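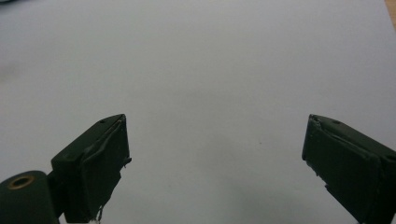
Plain pale surface, nothing set out on it. 

Hutstead tabletop set – README

what this is

Short clips of everyday table work. Clearing, wiping, folding, sorting, laying the table, putting things back in the drawer. Home stuff, small stuff. All done at tables and counters in the two rooms at Hutstead, plus a handful from the Ballwood kitchen which are kept in their own folder (see further down).

Put together by Stepan Horobets, labels mostly Petro Hordiienko. Questions about labels go to Petro, everything else to Stepan. README is behind the data in places, sorry, will fix when there's time.

what's in it

400 clips. One task per clip, or one piece of a task if it ran long. Each clip has a text file with the same name, holding:

task – a few plain words, "fold tea towel", "stack bowls", "wipe table"
room – front, back or ballwood
surface – table, counter, shelf, floor, unknown
objects – whatever is handled, lower case, comma between
start – state of the things at the first picture
end – state at the last picture, as far as it shows
notes – free text, often empty

Use "unknown" when you can't tell. Don't guess from the clip before. We did that early on and had to redo a whole batch.

folders

table_clear – plates, cups, cutlery off the table and into the tub or sink
table_lay – same things the other way round
fold – towels, napkins, T-shirts, pillow cases
sort – cutlery into the tray, socks into pairs, lids onto boxes
wipe – cloth or sponge, dry and damp both
blank – surface only, nothing on it being handled
ballwood – everything from the other kitchen, all tasks mixed

The blank folder gets asked about the most. Those are stretches where you get only a plain surface in view and no object to work on. Keep them apart from the wipe folder. A clean tabletop looks the same wiped or not wiped and you can't label a wipe off a still of a bare surface. If there's no cloth anywhere in the clip it goes in blank, end of story.

labels, how we do them

Petro goes through once at full speed, then again slow. Second pass is where the start and end fields get written. Stepan checks a part of each folder and they argue about it on Thursday.

Things we settled:

A towel is folded when no corner hangs loose. Wonky edges are fine.
Cutlery counts as sorted by type only. Big and small spoons together is OK.
Bowls inside bowls is "stacked". Bowl on a plate is also "stacked". We went back and forth on this one.
A cup with the handle pointing the wrong way is still laid. Put it in notes if it bugs you.
Crumbs: if you can see them write "crumbs" under objects. If you can't see them don't write "clean", write nothing.
Color words – keep to simple ones. White, gray, off white is just white. Pale surfaces change a lot with the light, one end of the same table can come out bluish and the other end warmer, so please don't split them into separate surfaces on color alone. This made a real mess of the first version, we had five "different" tables in the front room.

Surface field, more on that. Only write table or counter if something gives it away – an edge, a leg, the sink next to it. Smooth and white with no edge showing goes down as "unknown". Yes even if you're sure. Applies to most of blank.

splits

100 clips held back for checking, 100 for the final test, the rest is for training. Split was done by task and not by room, so the same table can turn up on both sides. If that matters to you make your own split, the room field is there for it.

Ballwood clips are all in the training part. Please don't move them, Zinchenko numbers depend on it (Zinchenko is the scoring script, in tools, needs its own readme).

known problems

Sock pairs. Dark blue and black were labelled as the same color in at least one batch. Relabelling, slowly.
The napkins in fold have two sizes and the label doesn't say which.
Some table_lay clips end before the last fork is down. End field says "partial" for those.
Lids onto boxes: a lid resting on top and a lid pressed shut look alike. Both are "on" for now.
Notes field has some Ukrainian in it. Being translated as we go.
A few wipe clips have the cloth leaving the picture halfway and not comming back. Label kept as wipe, with a note.
Glare on the glossy plates, back room, late afternoon mostly. Not fixable.
Task names not fully consistent, "put away" and "put back" mean the same thing here. Search for both.

what it's not good for

Cooking. There's none. Anything with running water, next to none. Counting – we never labelled how many of a thing, so don't pull counts from the objects field, "spoon" may be one spoon or a fistful. Also don't use it to say how long a chore takes, the clips are trimmed.

changes

June – blank split off from wipe. Surface "unknown" added. Old white_table and gray_table labels merged.
Before that – Lamamard naming dropped. If your copy has file names starting with lamamard_ it's the old one, please get the new one, the end fields in the old one are wrong in about half of fold.

to do

finish socks
napkin sizes
write the Zinchenko readme
decide whether a tray is an object or a surface. Petro says object. Open
more floor clips, the floor value is hardly used
check the back room shelf ones agian, some say counter

contact

Stepan Horobets – files, splits, access
Petro Hordiienko – labels, corrections, anything about folding

If you send a correction give the file name and the field, not a screenshot.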